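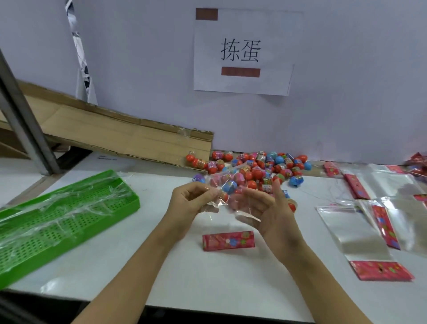

Le coin capsules, avec le panneau 拣蛋 au mur et le bac vert à gauche

Forum > Petites collections > Gashapon, œufs surprise et capsules

Sujet : Trier un gros lot de capsules, vos méthodes ?

gemex_addict
Posté le 13 février
Salut à tous ! Je me lance enfin dans le sujet que je promets depuis la rentrée de septembre : le tri des œufs. Pour ceux qui ne lisent pas le chinois, 拣蛋 se lit « jiǎn dàn », en gros « trier les œufs » ou « ramasser les œufs ». Une feuille blanche, deux gros caractères, un peu de ruban brun-rouge, et le poste est officiellement ouvert :)
J'ai un faible énorme pour ces capsules. Les couleurs en tas, rouge orangé, bleu ciel, rose, violet, je pourrais rester devant toute la soirée. Et les étiquettes en papier autour du milieu avec leurs petits dessins, un régal !
Ma question : vous triez par couleur de coque ou par étiquette ? Je sais que le lot Castmont (100 capsules, j'ai craqué) va me prendre du temps et je voudrais partir sur une bonne base.

Wavik85
Par étiquette, sans hésiter. La couleur de la coque ne dit rien de la série, en tout cas chez Castmont. J'ai fait l'erreur sur mon premier lot, j'avais de superbes tas bien assortis et il a fallu tout reprendre.
Très joli tas en tout cas, le violet me fait envie.

kaewmanee_
Pas d'accord du tout ! La couleur d'abord, toujours. On sépare en quatre tas en deux minutes, l'œil se repose, et ensuite on lit les étiquettes tas par tas. Quand je commence par les étiquettes je confonds tout au bout de dix minutes, c'est écrit trop petit.

Wavik85
Tu fais donc deux tris au lieu d'un...

kaewmanee_
Deux tris rapides contre un tri pénible, oui, et je signe.

oeuf_mollet
Bonjour, je débarque sur le forum. Le bac vert avec les petits trous dans le fond, c'est quel genre de bac ? Je cherche quelque chose comme ça depuis un moment, mes capsules roulent partout et le chat s'en mêle.

gemex_addict
Bienvenue ! Un bac en plastique ajouré tout bête, rayon rangement. Ce que j'aime dedans c'est les bords relevés, et la poussière passe par les trous quand on le secoue au-dessus de l'évier. Prends une couleur vive si tu peux, on le retrouve tout de suite sur une table encombrée.

boite_a_boutons
Moi c'est le film plastique sur le bac qui me gêne. Tu le laisses pendant le tri ? Chez moi tout glisse dessus, et une petite capsule peut se cacher dans les plis. J'en ai jeté une comme ça avec l'emballage, je m'en veux encore.

gemex_addict
Aïe, mes condoléances pour la capsule. Tu as raison, le film devrait partir avant de commencer. Je garde la mauvaise habitude de le pousser sur le côté - je me dis toujours qu'il resservira pour recouvrir le bac le soir.

boite_a_boutons
Pour recouvrir, un torchon propre. Ça ne colle pas, ça ne fait pas de bruit et ça se lave !

Wavik85
+1 pour le torchon.
Autre chose, la table blanche c'est vraiment bien vu. J'ai trié pendant des années sur une nappe à fleurs et je ne recommande à personne.

oeuf_mollet
Et le carton contre le mur, il sert à quelque chose ou c'est du recyclage en attente ?

gemex_addict
En attente ! Mais à plat sous les capsules, le carton ondulé les empêche très bien de rouler. Coupe-le proprement par contre, les bords déchirés font des miettes et on en retrouve collées aux étiquettes.

kaewmanee_
Astuce pour les étiquettes justement : ne les décollez jamais avant d'avoir noté la série. J'ai 30 coques anonymes dans un tiroir, elles sont magnifiques et je ne saurai jamais d'où elles viennent.

pile_ou_coque
Je lis tout le monde et je fais encore autrement : j'ouvre d'abord, je trie les jouets, et les coques vont dans un grand sac. Les coques vides ne m'intéressent pas trop, je l'avoue.

kaewmanee_
Sacrilège.

Wavik85
Là pour une fois on est d'accord.

pile_ou_coque
Je m'en doutais, haha. Si quelqu'un veut mon sac, il y en a 85 dedans, frais de port pour vous et c'est tout. Surtout du rose.

kaewmanee_
MP envoyé !!

gemex_addict
Trop tard pour moi, tant pis. Bon, je tente la méthode en deux passes, couleur puis étiquette, par petits paquets de 10 dans le bac. Si ça tourne mal, Wavik85 aura le droit de me le rappeler. Et je note le torchon.

oeuf_mollet
On veut voir la suite ! De mon côté je file chercher un bac, vert si je trouve.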